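Budget thread, because three of you asked and my DMs are a mess. May 12, 2022, and I finally sent the equipment list for the laundry robot work off to Mitsuko Katayama for sign-off. Wish me luck!

1/ First thing I learned: the arms eat your whole brain and then the boring stuff eats your money. I had a lovely line for the robot and basically nothing for cables, spare finger pads, bins, or a decent bed. Takeshi Hattori looked at my first draft and just wrote "where do the clothes go?" in the margin. Fair!!

2/ So we priced it by task instead. Clothes on a bed, a black one and a teal one, two arms to deal with them. What do you need within reach? What wears out first? I went down the list that way and it got a lot longer (sorry, Mitsuko).

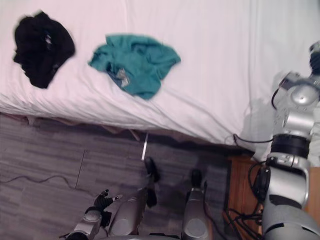 3/ Cable management was the line I fought hardest for. Barden quoted us $1,282 for sleeves, clips, and a floor channel, and I know that sounds like a lot for what is mostly plastic. Kaneko came in cheaper but wanted us to install it ourselves, and I have met us. Went with Barden.

4/ Grippers! Get the second set priced on day one. Ritetti will do two spares at the same rate if you order them with the arms, and if you come back later you pay the full price plus shipping. Tomomi Oshima caught that in the fine print and I owe her lunch.

5/ Bins and stands are the cheap part, so buy more than you think. We use a plain white tray on a wooden base and it does the job for shirts. I put in for a stack of them, different depths, so we can swap when we move on to towels.

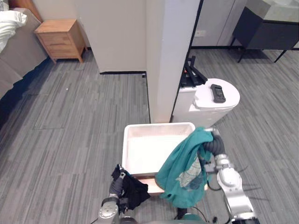 ## What I'd cut if I had to

- The fancy height-adjustable stand. Loved it in the catalog, can't defend it.
- The extended training package from Nurketus. The short one is plenty if Shota Ogura goes, he takes amazing notes.
- My second monitor (crying a little)

## What I won't cut

- The 48-month service plan. Hideaki Ikeda talked me into it after telling me what his last lab paid for one wrist joint, and I went a bit pale.
- Spare grippers, see 4/
- A real budget for clothes! Stretchy, heavy, slippery, all of it. Thrift store is fine.

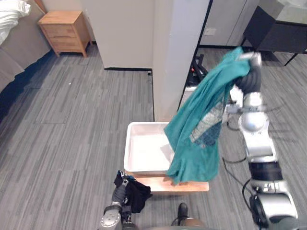

Teal in one gripper, black in the other, tray in the middle.

6/ If you're putting together your own list and want my spreadsheet, reply and I'll send it over. The tab called "oops" is the useful one.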